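# Open day at Stimer: two arms, a lot of small parts

*March 2025. Typed up from my notes and a recording with a lot of fan noise on it. Quotes lightly cleaned.*

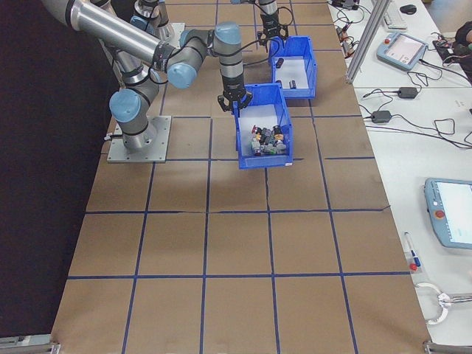
I got there early and the doors weren't open yet so I did most of the interview before the crowd came in. Good thing too. Once the demonstration started you couldn't get a full sentence out of anyone.

Stimer is small. One long room, a kitchen, a loading door that sticks. The lead engineer on the sorting project met me with a coffee in each hand and kept both of them. She asked me not to use names, company rule for open days, so she's "the engineer" and her coworker is "the technician" from here on.

First question was the obvious one. Why small parts?

"Because they're miserable," she said. "Big boxes, people have been moving big boxes with robots for a long time. Small mixed stuff in a bin, all lying on top of each other – that's where it still goes wrong every day. We wanted the thing that goes wrong."

The project is called Pimach. She wouldn't tell me what it stands for. The technician said it doesn't stand for anything, they needed a folder name.

The job, the way they run it for visitors: connectors, fittings, bits of electronics in a blue bin. An arm with a two-finger gripper goes in for one part, comes out, puts it where it's been told. The second arm works a second bin. Then again. And again. It is slow, slower than I was ready for, and I said so.

"Yep," said the technician. "I'd do it faster by hand. My kid would do it faster. But you don't want me doing it at hour six."

How bad is hour six?

"I used to do kitting at another place. By the afternoon I was putting the wrong part in and not knowing it. You find out when a customer calls. So speed, I don't care that much about speed."

The engineer does care about speed, it came up several times, and the two of them disagree about it pretty openly. She wants it twice as quick by summer. He wants it boring. "Boring is when I can go eat lunch," he said.

## Tape and paper

I asked about the table. Brown kraft paper, blue tape in a grid. I had pictured something fancier.

"Everybody does," she said. "We had a nice printed mat. It got a gouge in it the first week and it cost real money to replace. Paper we can tear off and put down again. The tape is for us, for people. If I say put the bin one row back, he knows what a row is."

Does the tape have to be straight?

"Look at it," the technician said. "I taped that. No."

He did say the creases bother him. Paper gets wrinkled where people lean on it, he'd like to redo the middle, she says leave it, a customer's bench won't be flat either. They went back and forth on this for a while, I have four minutes of it on the recording and won't type it all.

## The numbers

She had figures ready. In the last full run before the open day the setup made 1,868 picks. Of those, 372 needed a second try. She gave me the second number without my asking, which I liked.

"People come to a demo and they see it work and they think it always works," she said. "Then they buy something and they're mad. I'd rather they hear 372 today."

What counts as a second try?

"Fingers close and there's nothing there. Or there's something there and it slips on the way up. Or it grabs two. Two is the worst one. You don't notice two, you have to go looking for it."

And the ones that fail twice?

"It stops and waits for a human. We tried letting it keep going. It'll keep going forever, it has no shame."

The round flat parts are hardest, she said, then anything shiny. Parts with a boxy body are easy. She would like all customers to only have boxy parts.

## Getting started took longer than they'd like

The project started with a customer – Bemera, they make control boxes – that had people filling trays by hand and couldn't keep the shift staffed. Bemera sent over a crate of reject parts to practice on. Stimer's first plan was one arm. One arm spent too much of its time traveling, so they went to 2.

"Two arms is not twice the work," the engineer said. "It's more like, I don't know. It's a different job. One arm has nobody to bump into."

Have they bumped?

Pause. "Once," she said.

"Twice," said the technician.

After that they wrote in limits for where each arm can reach, and put in a long evening teaching positions by hand with the pendants. I asked what a person needs to know to use one of those. The technician says not much. If you can run a ticket machine you can move the arm, knowing where to move it is the part that takes months. The first thing he shows new people is the red stop button. He makes them press it. Then he makes them press it agian.

"Folks are shy about it. They think they'll break something. I want them hitting it without thinking."

## When the doors opened

Lot of people. They'd planned on 200 for the whole day and the technician thought it might go over, he was worried about the parking. Some families, some folks from other shops in the building, a group from a trade school who asked better questions than I did.

One of the students wanted to know why there were cables strapped all down the outside of the arm. Wouldn't they catch on something? The engineer said yes, they would, and have, and routing them better is on a list. The list is long. Another one asked what it costs. She gave him a real answer but asked me to leave it out, so.

A woman near the front asked if this was going to take somebody's job. I'd been planning to ask that myself and hadn't gotten to it. The engineer took a while to answer.

"At Bemera they had open spots on that line the whole time we've been talking to them. So there, no, I don't think so. Somewhere else, maybe. I can't stand here and promise you." The woman nodded and said thanks. Didn't look fully convinced, I wasn't either, but it was a straight answer.

A small boy asked if it could pick up a cracker. The technician said not today. There was some disapointment.

## After

I caught the two of them again by the kitchen during the break. She was finally drinking one of the coffees, cold by then I'd guess.

What's next for Pimach?

"Bemera wants to see it on their own floor," she said. "Different light, different table, forklifts going by. I'm nervous about the light. We've got the dark curtain here and we've gotten used to it."

They're also talking with Głowacki, a family shop that makes fittings, mostly shiny ones. She made a face when she said shiny. The technician thinks Głowacki would be the better test because if it can do those it can do anything. She thinks it's a good way to lose a spring.

I asked him what he'd tell a shop owner who came in today thinking about doing the same.

"Bring your own parts. Don't look at ours. Ours, we've picked them ten thousand times, we know them. Bring a bag of yours and dump it in the bin and watch what happens. And bring the bad ones, the bent ones. Everybody brings the nice ones."

And her?

"Ask what happens when it stops. Who walks over, how long does it take them, what do they do when they get there. If the answer is we'll figure it out later, you're not ready." She thought about it. "We weren't ready either. We did it anyway."

Then somebody called for her from the other end of the room, second demonstration starting, and she went off still holding the cup. The technician stayed and finished a doughnut. He told me the next open day will probably be in the fall, and that they'll have somebody handle parking. If you want to go, call Stimer first. Bring parts.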